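July 2024, equipment notes

OK, budget thoughts before I forget them (Shuzhen, Joris, scribble on this all you like). We have up to 3,000 left for the handheld gripper side, and everything after that waits for September.

The Dankwa quote for a second matched pair came in at 1,701. Fornis is cheaper on paper, but then you add the mounts and the cables and the gap mostly goes away. I'm leaning Dankwa just so the fingers are interchangeable with what we've got!

Small stuff: spare finger pads, 147 for the set. Longer cables, 29 each, and I want four. Elikem thinks we should get a proper height-adjustable table too. I'd love one, but the table we have is fine for jar and basket work and I'd rather spend on grippers.

Still don't know what Fornis charges for repairs. Gifty is going to ask, and also whether they'd lend us a pair for a week (worth a try). 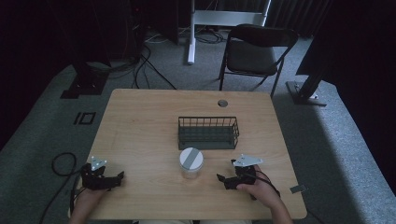

Current pair at the table, with the white-lidded jar and the mesh basket.

To do: get Salamatu to sign off on the pads and cables now, they're small enough. Ask Dankwa if the quote includes shipping. Measure the cable run before ordering four of anything.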